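Gorholm Wrist and Finger Kit

For benchtop arms with a 20 mm tool flange

$3,598 with motor, driver board and one pair of fingers
Fingers only, per pair: $80
Lead time: 5 weeks
Ships from the Atumstead workshop

Overview

The Gorholm is a parallel gripper and wrist mount for people building an arm in a garage, a spare room or a shared workshop. It was worked out at Atumstead over a winter of evenings by Joris Bakker and Maeve Mulcahy, and it is still made there in small batches. Everything on it can be taken apart with two hex keys. The drawings come with the kit, and you are welcome to change them.

It suits light picking and sorting: shoes, small cartons, tools, bagged parts, soft goods. It is not meant for machining loads, food handling or anything heavier than the arm it is bolted to.

What comes in the box

Gripper body with finger carriages fitted
One pair of tapered fingers, black
Wrist plate for the 20 mm flange, plus a blank plate to drill yourself
Small wrist camera and bracket
Driver board, flashed and bench tested
Cable set
Fasteners, spare screws and a tube of dry lubricant
Printed assembly guide

Not included: arm, power supply, emergency stop, computer.

Fingers

The fingers are the part most builders end up changing, so we have kept them simple. Each one narrows to a point, with a slot down the centre and a long triangular cutout either side of it. The cutouts let the finger give a little when it closes on something round. The base is a square block that drops into the carriage and is held by two screws from underneath.

We print them in a flexible filament. If you print your own, use the file marked B. File A is the older shape and is kept only for owners of the first batch. Print lying on the side, with no supports inside the slot, and expect some trimming along the inside edges.

Dust does collect in the slot. A soft brush gets it out. Compressed air works too, but take the finger off first or you will blow the dust into the carriage.

Setting up at the box

Most people start with a cardboard carton on the bench and a few light things inside it. A carton is cheap, it gives way when the arm gets the height wrong, and you can cut one side down once you see where the wrist is fouling. Keep the first moves slow. The camera exposure is set long from the factory to cope with dim garages, and anything quicker than a crawl will smear. There is a setting for it on page 5 of the guide. 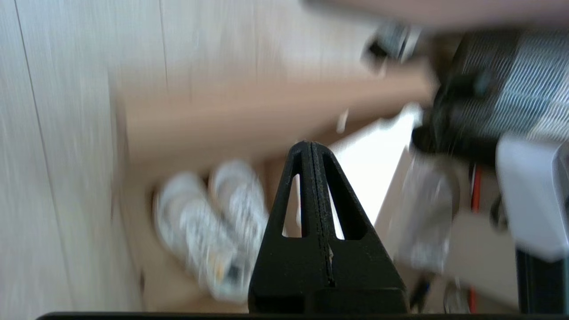

Mereana Nepia found that shortening the exposure was only half of it, and that she got usable pictures at working speed once she had put a decent lamp over the carton and turned the gain down as well. She also asked for the finger tips to be matte, as hers were throwing a highlight under the new lamp. Current stock has a matte finish. Owners of glossy tips can rub them back with fine sandpaper.

Approach height is worth setting properly before you try to pick anything. Bring the tips down over the carton by hand with the driver off, stop a finger's width clear of the cardboard, and save that as your lower limit. Raise the limit again if you change cartons.

Cabling

Power and signal leave the body on separate plugs. Run them along the arm with some slack at the wrist, then turn the wrist through its full range by hand before you power up. If a cable goes tight at either end, re-route it - don't rely on the software limit. The plugs are keyed but the housings are soft, and they can be forced the wrong way round by someone determined.

The supply should be fused. In a shared workshop, fit the emergency stop where a person standing at the carton can reach it, and label it.

Compatibility

Tested on the Seixas bench arm, both lengths, and on the Bonammont kit arm with the later wrist. The earlier Bonammont wrist needs the blank plate and a spacer, which we can cut for you at no extra charge if you ask when ordering. For home-built arms, send us a sketch of the flange with the bolt circle marked.

The driver board speaks plain serial. Example code is supplied in Python. Femke Timmermans has written a version for microcontrollers, and a copy goes out with every kit.

Care

Check the finger screws after the first hour of use and then whenever you change a finger. Wipe the rails and apply a little dry lubricant every month or so. Don't use grease, as it picks up cardboard fibre and turns to paste. Replace fingers when the slot starts to split near the tip.

Warranty and repairs

Twelve months on the body, motor and board. Fingers are treated as wearing parts and aren't covered. Motors that have been run stalled will be repaired at cost. Please take the fingers off before posting a gripper back to us and put your name inside the parcel as well as on it.

Ordering

Orders for the next batch close at the end of September. Pickup from Atumstead is free and can be arranged for any evening after six. For trade enquiries, or for colours other than black, write to Sem Van Dijk at the workshop.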